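Report on our visit to the Makville open day
Automation module, second-year group project
August 9, 2024

Our group went to the open day at the Makville robotics workshop as part of the automation module. There were 18 of us on the visit, and this report covers the kitchen tasks station, where we spent most of the afternoon. The other groups are writing up the Tarngate sorting line and the welding cell.

The station is run by the Kirden project, which collects recordings of people doing ordinary jobs so that robot arms can be trained on them. The operator works at a plain white table with a few kitchen things on it. On our visit these included a large red-orange mixing bowl, a small green bowl and a whisk with a wooden handle. Each job is kept short, and the operator repeats it many times with the objects in slightly different places.
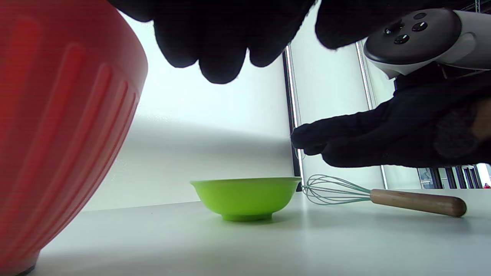
We were told that a full session is 80 recordings, with a break halfway. Ours was a shortened one of 19, and seven of those were thrown out afterwards. The usual reason was that the operator had paused too long or started before the signal. We had expected the software to find these mistakes — it finds some, but a person still goes through every recording.

After the demonstration we could ask questions. Most of ours were about thin or awkward objects. The staff said a whisk is harder than a bowl for a gripper, as the wires give when they are squeezed and the handle can roll. The Gajdoš gripper they use at present has flat pads, and they want to try a softer pad in October.

Two things could have gone better on our side. We did not agree beforehand who would take notes, so our timings for the first few recordings are missing. We also did not ask how the recordings are labelled, and we need this for part two of the project. We have sent the question by email and will add the reply to the appendix.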